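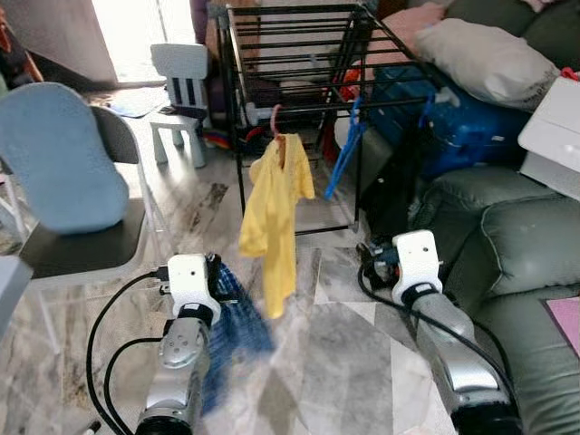

A reader's comment on the March post said that indoor drying is free, and that anyone measuring it has too much time. The second half I will leave alone. The first half depends on where the water goes.

A load of cotton from my washer comes off the 4000 rpm... no, that was a typo in the old post and several of you wrote in. The 4000 figure is grams: the load weighed 4000 g at the end of the spin. The same load weighed 3460 g dry. The difference is 540 g of water, and all of it ends up in the air of the room unless a window is open.

That is a light load, well spun. Towels do worse. I repeated the run with bath towels only and a slower spin, and gave up weighing after the second evening because the scale (a Stekton kitchen model, the flat one) kept timing out under the basket.

Evaporating water takes heat. In winter the heating system supplies it, so the cost shows up on the gas bill under a different name. In summer the room gets slightly cooler and noticeably damper, and if you run an air conditioner it has to pull the moisture back out.

For logging I used a Barta humidity sensor on the bookshelf, sampling every minute. It holds 256 readings before it overwrites the oldest, a little over four hours, so I had to copy the data off twice per run. I missed one copy. That gap is the flat section in the chart from last time, and it should be ignored.

What I changed as a result:

Spin twice. The second spin costs very little power and removes water that would otherwise take an hour or more to leave the fabric.

Leave gaps between items. Doubled-over fabric at the waistband was always the last part to dry.

Run a small fan at low speed, aimed across the clothes. Mine is a Trekaswood desk fan. Moving air made more difference than two extra degrees on the thermostat.

Crack the window for ten minutes at the start, when the evaporation rate is highest, then close it.

I have not tested a dehumidifier. The Botstead unit I was looking at draws 400 W, and I want a plug meter on it before I say anything about running costs. Jeans are also still to do.

Home | Archive | Measurements | About

Last updated: March
Contact | Copyright, all rights reserved | Back to top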